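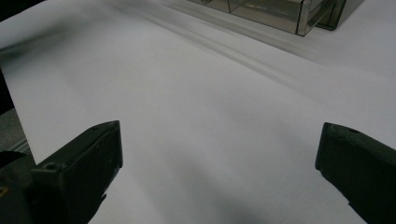 Lollura table cover, wipe-down, white. Back in stock after the February gap, same material as before, new backing. We only do it in the one white now, the cream is gone and wont be back. It's a pale, cool white with a bit of blue-gray to it, so if your walls are warm or yellowish order a swatch first, please. Shadows show up on it as a soft gray, no hard shine. Sold by the piece, hemmed on all four sides, or off the roll with raw edges.

Sizes

Small, 24 inches wide, for side tables and shelves
Standard, fits most six-seat tables with a short drop
Long, 174 inches, for banquet and market tables
Roll, 600 inches, cut it yourself

Measure the top, then add the drop twice. People forget the twice. A drop of 6 to 8 inches looks right for a home table, go longer for market stalls if you want to hide boxes underneath. Round tables: order a square and trim, or ask us to cut it, small charge, adds two days.

What it's made of

Coated polyester on a brushed backing. The old Lollura had a felt back that picked up crumbs and went flat at the corners. New backing is thinner and grips better on varnish. Still slides on glass, get the Masson clips for that. Clips are sold in packs of four and fit tops up to an inch and a half thick. They do not fit the Nurnden folding table, the lip is too deep. Use the Nurnden corner straps instead.

Weight of the Long size folded is nearly 524 grams lighter than the old one, so shipping went down a little. Already in the price at checkout.

Care

Wipe with a damp cloth and dish soap. Tomato, coffee, mustard all come off if you get to them the same day. Turmeric will not. Ballpoint sometimes. No bleach, no scouring pads, no dishwasher tablets (someone asked). Machine wash cold, gentle, up to twice a year. Do not tumble dry. Hang over a door or a rail, backing side out.

Creases: comes folded, will have fold lines. Leave it flat on the table overnight in a warm room and most go. Stubborn ones, iron on the lowest setting from the backing side with a towel between. Never iron the coated side. It will stick to the iron and we can't replace it for that.

Not a heat mat. Mugs fine, plates fine. Anything out of the oven needs a trivet.

Outdoors

OK for an afternoon. Don't leave it out all summer, the coating goes stiff and yellows. For patio use look at the Civlow outdoor cover, heavier, has a hole for the umbrella and weighted hems. Civlow comes in gray and green only.

Ordering

Hemmed sizes ship next working day. Roll ships in a tube, allow three days. Returns within 30 days if unwashed and uncut. We cant take back anything off the roll once it's been trimmed, or any cover we cut round for you. Swatches are free, one per household, comes in the regular mail so no tracking.

Wholesale and cafe orders: same form, put the number of tables in the notes box and the drop you want. We'll send a quote before charging anything.

Page updated July 25, 2020. Prices in the cart are the current ones, ignore the printed leaflet.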